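Unit 4 notes – Teaching by doing it yourself

6 comments · 18 shares

Okay, so last time we finished with scripted motions and I promised we'd stop typing joint angles into a file. Today is the day! These notes cover everything I said in class plus a few things I ran out of time for, and the reading questions are in the folder as usual.

The basic idea is simple enough that you could explain it at dinner. You want a robot to do a job, you do the job while something records you, and then a program learns to copy the connection between what was seen and what was done. The whole unit is really about the middle part, the recording, because that's where most of the student projects I've graded went wrong (mine did too, back when I was a student, and I'll get to that).

Three ways to record

First there's kinesthetic teaching – you grab the arm and push it through the motion. It feels great for five minutes. Then your shoulder hurts, and your own arms are in the way of the cameras for the whole recording. Fine for a single smooth path like wiping or pouring. I wouldn't pick it for anything with two hands in it.

Second is teleoperation. You hold a leader arm or a pair of controllers and the real robot follows along. The big plus is that everything you record is something the robot can do, since the robot just did it. The minus is that you're slow, and you can't feel much. My first semester with our teleop setup (we call it Titine, don't ask, the name came with the room) I spent an entire afternoon trying to pull a sock off a hook. You also need the robot there, switched on, bolted down, with somebody near the stop button.

Third is the hand-held gripper. You carry the robot's fingers around without the robot. The jaws are like the ones that will go on the arm later, a camera rides along with them, and you squeeze to close. You can take the thing into anybody's living room and work at close to normal speed, which is why I like it so much for this class.

Now, soft and tied-up things. Anything wrapped is a wonderful test of a demonstrator, because a wrapper gives. With a wooden block the jaws stop where the block starts and that's the end of it. With foil or plastic film the jaws keep going a bit, the shape changes under them, and the next attempt starts from a different object than the last one did. Keep that in mind when we talk about resets.

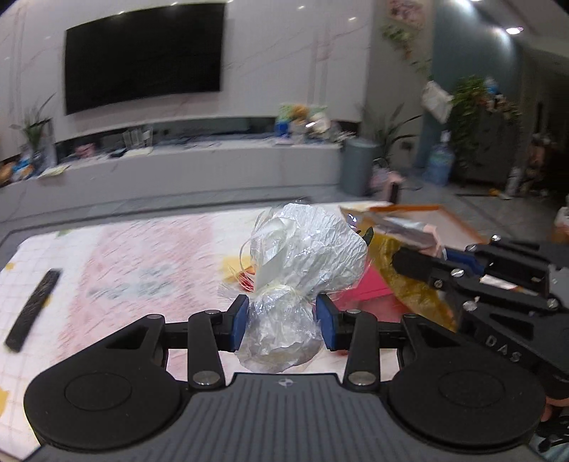 So where do you hold it? My rule for the Fodix assignment is to decide before you start and say it out loud to your partner. If one of you grabs a gift by the body and the other goes for the neck, you've recorded two different tasks under one name, and the learner will happily average them into a grasp that lands in between and holds nothing. Both are okay! Just label them as two.

Two hands is its own headache. One gripper steadies, the other works, and people swap roles without noticing, especially left-handers working with right-handers. Milagros Marquez, who ran the lab section before me, used to make everyone say "holding" and "working" as they switched. It sounded ridiculous from the hallway and her data was the cleanest we ever had. I still have her folder: 2417 episodes, and I use it every year.

A few things about pace. Beginners rush the approach and then freeze when they make contact, and that freeze gets learned as well. Try to come in a little slower than you want to and leave the object a little sooner than you want to. If you fumble, keep going and fix it the way you naturally would – a recovery is worth having. If you drop the object off the table and have to chase it, stop recording and throw that one out.

Also, please don't tidy the world too much. I know the urge. You clear everything away, record on a bare desk, and then wonder why the policy falls apart as soon as there's a coffee mug nearby. Move things around between takes, and leave some everyday stuff lying about.

What goes wrong with the numbers

The hand-held approach has to work out where the gripper was from its camera and sensors, and sometimes it loses track. Blank walls are bad for this, and so are mirrors and fast wrist flicks. Last July we collected 3901 episodes for the Enriquez set and then sat down to filter them, and I learned to look at the path plots the same evening instead of at the end of the month. Look at yours before you go home. It takes ten minutes.

The other thing is reach. Your arm can get into places the robot's arm can't. You'll lean over, twist your elbow, come in from underneath, and it all looks lovely in the recording. Then you replay it and the planner gives up. In the Skukedness exercise (second tab in the shared sheet) you'll check every path against the arm's limits and mark the ones it can't follow. Don't delete them, I want to see how many you get.

For next time

Each pair records 60 episodes of one task with something soft or wrapped in it. Write down your start position, your grasp point and which hand does what, and put it in the notes file before the first take. Bring the plots. If the grippers are both checked out, come by after 4 p.m. and I'll see what's on the shelf.

We'll start on training with whatever you bring in, good or bad, so don't panic if it's ugly.

This site uses cookies to remember your settings. Accept | Manage preferences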